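Tres semanas sin escribir, ya lo sé. Junio me ha comido. Mudanza a medias, cajas por todas partes y el piso de Drosmont sin cortinas – a las seis de la mañana ya estoy despierta.

Lo importante: he vuelto a beber agua. Suena tonto. Llevaba meses a base de café, dolor de cabeza diario, y Deividas erre que erre con que me pusiera una alarma. Pues 24 días seguidos ya. Alarma a las once, otra a las cuatro, vaso grande. Alrededor de 1.000 ml antes de comer, los dias buenos. Los malos, 267 y gracias.

El dolor de cabeza, mejor. Dormir, igual de mal (las cortinas!!).

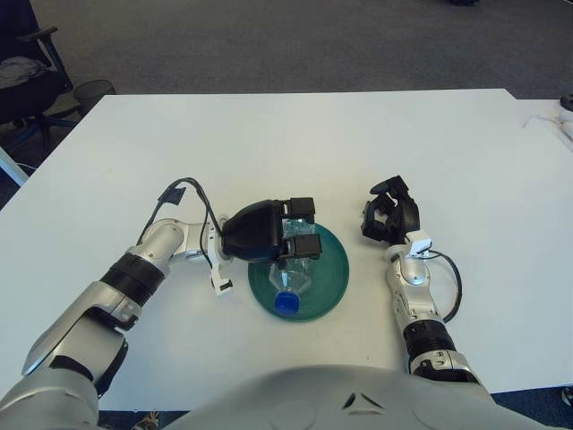
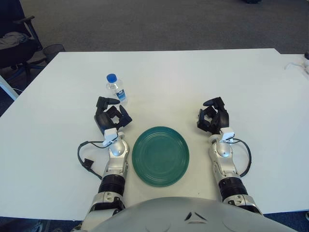
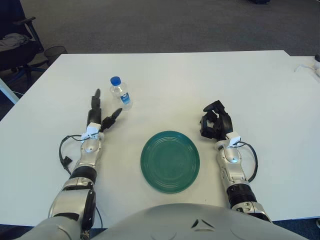 Fotos: Urmas Urbonaitė / Pladamer

Y luego el tema del filtro. 315 euros me pedían por ponerlo debajo del fregadero, ni loca. Jarra y punto. Si alguien tiene una que no gotee por la tapa que me lo diga en comentarios, porfa. Mañana mas, que me cierran la ferretería.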